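Guides > Hand-Held Grippers > Section 4: Trying Out a New Pair

Section 4: Trying Out a New Pair

I wrote this section after swapping between the Fiment pair and the Broline pair so many times that I could do it half asleep. If you've done Section 3, your controller is already talking to the computer and you've got both cables plugged in. Good! Now we find out whether the grippers are any fun to use. 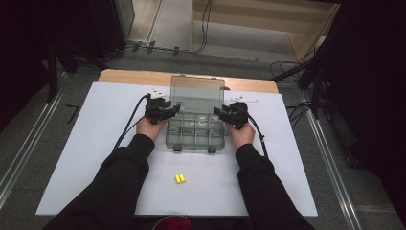 My favorite first job for any new pair is foam earplugs and a divided organizer box with a hinged lid. You probably own both already, or you can get them for pocket change. Earplugs are small and squishy, they roll a little when you bump them, and a jaw that closes too hard will show you right away by mashing the foam flat. The box gives you walls to bump into and a lid to fight with. I've tried fancier things (I went through a phase with wooden puzzle pieces) and I keep coming back to this.

Before you start

Put a plain white board on the table. The jaws are dark on both brands, and you want to see the tips clearly against whatever is behind them. Sit down, put a gripper in each hand, and let your elbows hang for a second. If your shoulders are up by your ears, lower the chair or raise the table until they aren't.

CAUTION: Keep your fingertips out of the jaws when the controller powers up. The Broline pair does a full open and close on start, and it doesn't wait for you.

4.1 Routing the cables

1. Run the left cable off to the left and the right cable off to the right. Don't cross them in front of you. I did that for a whole month and kept dragging the box around with my own wiring.

2. Leave a loose curve in each one. Reach for the far corner of the board with each hand in turn, and if you feel any tug at all, feed more cable.

3. Check that the loops don't sweep over the spot where your small parts will sit.

Note: The Fiment cable is stiffer and likes to spring back. I let it go back along the outside of my forearm and that calms it down a lot.

4.2 Zeroing the jaws

1. Open the Hekomier software and pick the profile for your pair. Mine are saved as 1187 (Fiment) and 2318 (Broline), and yours will have their own numbers from when you registered them in Section 2.

2. Close both jaws gently until the tips just touch. Press Set Closed.

3. Open them all the way. Press Set Open.

4. Open and close each one 4 times and watch the bar on the screen. It should go all the way to both ends every time. If it stops short, do steps 2 and 3 again with a lighter hand.

Note: Squeezing hard in step 2 is the classic mistake. The jaws flex a bit, the software takes that flexed spot as "closed," and then every light touch afterward reads as slightly open.

4.3 The earplug test

1. Stand the box at the far side of the board with its lid open, and put two earplugs on the near side.

2. Start a recording.

3. Pick up one earplug with the right gripper and drop it into any compartment. Go slowly – this isn't a race yet.

4. Do the other one with the left gripper, into a different compartment.

5. Take both back out again. Getting them out is much harder than getting them in, and it's where the two pairs really part ways for me. The Broline tips are narrower and slip down beside the foam without much fuss. With the Fiment I have to come in at an angle, and I knock the dividers more than I'd like.

6. Close the lid with one gripper while the other steadies the box. Press gently on the latches. If the box skates away from you, a bit of grippy shelf liner underneath helps.

7. Stop the recording and run the whole thing once more with your hands swapped.

CAUTION: Don't lift the box by its lid. The hinges on these organizers are thin plastic and they will snap.

4.4 What to look for when you play it back

Watch the jaw bar first and the video second. A good pair gives you a smooth dip as the foam squashes. If you see stair steps, the controller is dropping readings, so go back to the cable check in Section 3. I got stair steps on the Ayaaba controller until I moved it to a different USB port, and it's been fine ever since.

Then think about your hands. Does your thumb ache? Did you twist your wrist to see past the gripper body? Write that down too, even if it feels silly. The Fiment feels lighter to me at first, but the trigger is heavy, and after a long stretch I'm happier holding the Broline. Your hands may disagree with mine!

Note: Zero the jaws again every time you change pairs, even if you're only going back to the one you had on before lunch. The saved profile remembers the name and the settings, but it does not remember the zero.

When both pairs have a clean recording for each hand, go on to Section 5 and set up the wrist cameras.

Contact | Copyright Hekomier guides | Back to top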